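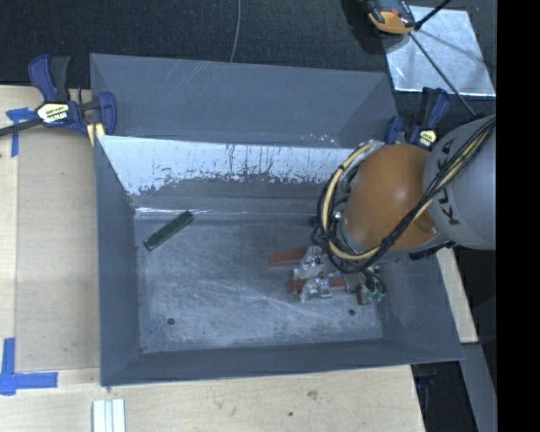 When does the Brollimis block swap open?
Doors open at 10 a.m., first weekend in March, at the Lonora hall on Pleleck Street.

LONORA, February - Brollimis is taking back old building blocks again. Last year's swap brought in 547 bags. Target this year, 1000.

Drop-off first, swap after. Long blocks, short blocks, odd colors, all fine. Reds and greens go in the metal bins, everything else on the tables. Please no magnets, no battery sets.

Entry free. Sorted sets on sale from noon, $14 a bag, proceeds to the Abera toy libary, wich lends to 331 familes.

Parking behind the hall, use the side gate. Press welcome from 9:30.

Contact: Brollimis press desk, Lonora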